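3.2 Storage fixtures and floor clutter

The second part of the survey dealt with small-parts storage at the Clirovby workshop, where holders are fixed to upright metal panels and not set out on benches. Ásgeirsdóttir argued that upright storage shortens the search for a part but moves the clutter elsewhere, mostly downwards. We wanted to see whether the same held in a room used by several people in turn.

Each fixture was recorded as it stood, with no tidying beforehand. We noted the type of holder, whether it was open at the top, and what lay on the floor nearby. Cables and scraps of paper were entered as floor items even when they were small. Figure 2 shows one panel. 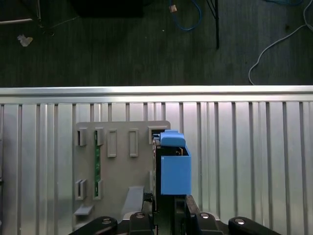
Figure 2. Slotted grey plate and light blue open-topped box at a corrugated metal panel, with cables on the floor beyond.

Records were made over 11 visits, the last of them in May 2023, and gave 2,573 entries in all. Of the fixtures recorded, 63 had slots of more than one size. These were harder to code than plain boxes, as a narrow slot and a wide one on the same plate may be meant for quite different parts. We treated the plate as a single fixture and coded its slots separately — a choice that follows the Dreto scheme.

Open boxes were coded by whether anything could be seen inside. We did not empty them, so the entries say nothing of how full they were.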